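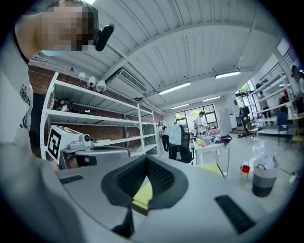
Dougal MacAulay asked at our last catch-up whether the Brastska orchard would ever give us more than cider apples and wet socks. We've got a proper answer for him now, and it's a good one!

**Progress on the Madigan grant, up to August**

We've planted 134 trees on the lower slope, all on their own stakes, and lost only 6 of them to the dry spell in spring. The old variety we were most worried about, the one the village calls Endia, has taken better than anything else up there — two of the grafts are already carrying fruit, which we've thinned hard so the young wood doesn't suffer for it.

The Saturday-style open days we first proposed didn't suit people with shops to run, so we moved to evenings, starting at half past six. Much better. Over the season 694 people came through the gate, and a good many went home with a cutting in a damp bag and a promise to report back.

The pruning course is full (we could run it twice over) and the school has asked for a bed of its own by the east hedge. We've said yes and marked it out.

Where we're behind: the water tank. The Drosument pump arrived with the wrong fitting, and the swap took most of the summer, so we were still carrying cans up from the burn in July. It's plumbed in now and runs well, but the trench for the top row isn't dug and won't be until the ground softens.

We have £100 left in the tools line and would like to move it to tree guards, as the deer have found the far corner. Could you let us know if that needs a form?

Next up is the picking, then labels for every row, then the winter grafting. Do come and taste something before the wasps get it all!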